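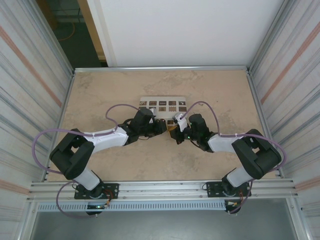

Two-arm tile work at the Durovdale bench, with both grippers over the board.

Bench rules: frequently asked questions

Who do these rules apply to?
Everyone who runs, teaches or repairs the two-arm benches at Durovdale. Visitors from Tirach follow them too.

Can I reach in while the arms are paused?
No. A pause keeps the motors live. Press the stop, wait for the arms to settle, then reach in.

How close may the two grippers come to each other?
27 mm is the limit at full speed. Closer work, such as passing a piece across, is done at the slow setting with one person watching and a hand near the stop.

How should the arm cables run?
In a loose loop past the elbow, long enough for the full swing. Move each arm by hand through its range before the first run. If a cable pulls tight or catches, don't tape it down. Tell Ekow Nutsugah.

What if a tile is dropped?
Leave it until the run ends. Log it as a drop, even if the arm picks it up again.

Do I need to fix the board to the table?
Only for runs longer than 90 minutes. For shorter ones, check its position at the start and at every break.

When are the mounts checked?
In March, and after any knock hard enough to trip the arm. The bolt settings are on sheet 186.

Who can sign off a new task?
Sorcha Gillies or Mariama Antwi. Send the task sheet before you book the bench.

Last changed 5/12/25. Questions to Mariama Antwi, extension 731.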